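Nesma Ashour and Jocelyn Mangubat
Course project report, September 23, 2022

# Shelf Order and Retrieval Time in a Small Supply Room

## 1. Background

The supply room at Wostalstead holds stationery, cleaning goods and spare parts for the teaching labs. Items are shelved by supplier, in the order the two supplier catalogs list them (Berkar first, then Benkirane). Staff who do not know the supplier of an item have to search by eye. We tested whether shelving by use would shorten the search.

## 2. Method

We drew up a list of 30 items and asked seven participants to fetch them one at a time. Each participant did the full list twice, once per layout, with the list shuffled between rounds. Timing began when the item name was read out and stopped when the item was placed on the counter. Four participants started with the supplier layout and three with the use layout.

Labels were printed in the same type size for both layouts. Heavy items stayed on the bottom shelves throughout, so their positions changed only from left to right.

## 3. Results

The median retrieval time was 49 seconds in the supplier layout and 17 seconds in the use layout. The gain was largest for items with generic names, such as tape and clips. For items with the supplier name printed on the box, the two layouts gave nearly the same times.

Wrong picks fell as well – most of the remaining ones were size errors, where the right product was taken in the wrong pack size.

## 4. Reach and shelf height

Times for the top shelf were longer in both layouts. Participants under average height used the step stool, and fetching it was counted in the time. We did not correct for this.

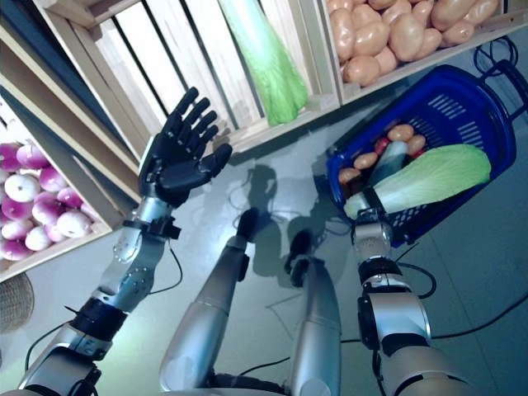

## 5. Limits

The group was small, and several participants already knew the room. The order of rounds was not fully balanced. Restocking time was not measured, and a use layout may be slower to refill from supplier deliveries.

## 6. Further work

- Repeat the test with people new to the room.
- Measure restocking over one full delivery cycle.
- Add pack size to the shelf label in larger type.

The raw times are in the appendix spreadsheet, one sheet per participant.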